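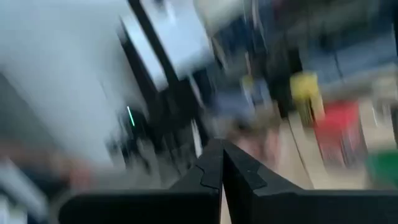 Planning a two-arm bench setup, where does the money go?

Posted by gvillasenor, 5 December 2018

I run a small teaching lab and have been asked to put together an equipment request for a tabletop setup with two small arms. It would be used for picking up and moving household-size objects. The request has to be in before the end of the month and the equipment has to be running by May.

The arms are the easy part of the list. I have a quote from Dillow for the pair with grippers and I am fine with it. What I don't have a good feel for is everything else. My draft has these lines under the arms:

Table and frame
Wrist cameras, one per arm
Overhead camera
Computer
Cables and power
Spare parts
Objects for the tasks

I put $460 for the table and frame and $30 for objects. The rest are guesses. What did people forget the first time they did this?

Getsemaní Villaseñor

----

Reply by wbecerra

Spare fingers. Put them on their own line or they will get cut. We wore through ours much faster than the supplier said we would, and the second order took longer to arrive than the first.

Your $460 is OK if you already own a saw and somebody has time to use it. If you are buying the extrusion cut to length with the brackets, get a real quote.

----

Reply by tallow_bench

I would skip the frame. A solid desk and good clamps will hold two small arms. We ran ours that way for a year. Put the money into the computer.

----

Reply by wbecerra

Disagree with tallow_bench on that one. Clamps creep. Every time an arm moves on its base you are measuring its position again, and with two arms you are doing it for the distance between them too. Extrusion around the edge of the top gives you a fixed place to bolt both bases, and you can hang other things off it later.
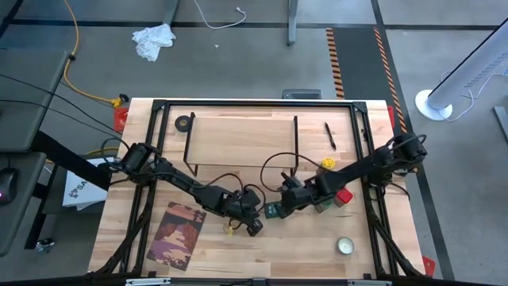

A butcher-block top inside a black extrusion frame is what I would budget for, with one arm bolted to each side and both reaching to the middle. Make sure the grippers can nearly meet in the center before you order the top. A top that is too wide leaves a strip that neither arm can work in, and you paid for that wood. Ours is 33 inches across the short way and I would not go wider with arms that size.

The other thing is cable. Each arm has its own loops along the links and there has to be slack for the full reach. I priced cable by the straight distance from the arm to the computer and came up short on every run. Add clips and floor covers too.

Wenceslao Becerra

----

Reply by tallow_bench

Fair enough about the distance between the arms. We only used one at a time for most of that year. I still say the computer is where people go too cheap.

----

Reply by nurska_user4

Two things from our purchase.

We bought the cameras from Nurska and the mounts from Jorex, and the mounts did not fit the cameras. Buy them together or get the hole pattern in writing. It cost us $398 to replace the mounts, and there was no line for it in the budget.

Also look at shutter speed before you pick the wrist cameras. A cheap one will show you the fingers fine, because they move with the camera, and smear everything past them as soon as the arm swings. If you only need a picture when the arm is stopped, save the money. If you are recording whole motions, pay for the better one or add a light.

----

Reply by gvillasenor

Thanks, this is useful. We do need to record whole motions, so I will price the better camera for the wrists and keep the cheap one overhead.

On objects, is $30 silly? My department head asked why it was there at all.

----

Reply by wbecerra

It is about right. Blocks in a few colors, a tealight candle, a roll of tape, a pen, a picture card, a small box. Most of that is in a drawer already. I would add a low shelf of some kind so you have a second height to place things on. A wood board on wire legs is enough.

----

Reply by mcorrigan_lab

I would leave objects off the request and buy them out of supplies. A line that small invites questions about the big ones.

----

Reply by wbecerra

Depends on who reads it. Ours wanted every item listed. If you leave it out and then need to replace things halfway through, you are filling in a form for a bag of blocks.

----

Reply by tallow_bench

Has anyone used Cárdenas for cut extrusion? Their site says two weeks.

----

Reply by nurska_user4

Yes, once. The cuts were good. It took closer to four weeks, and the corner brackets came in a separate box after that. If you need to be running in May you have room, but I would order the frame first and the arms second. We did it the other way around and had the arms sitting in their cartons with nothing to bolt them to.

----

Reply by gvillasenor

Frame first, then. I'll move spare fingers to their own line, add cable and clips, and ask Dillow what they charge for a second set of fingers on the same order. Will post the final list when it is approved.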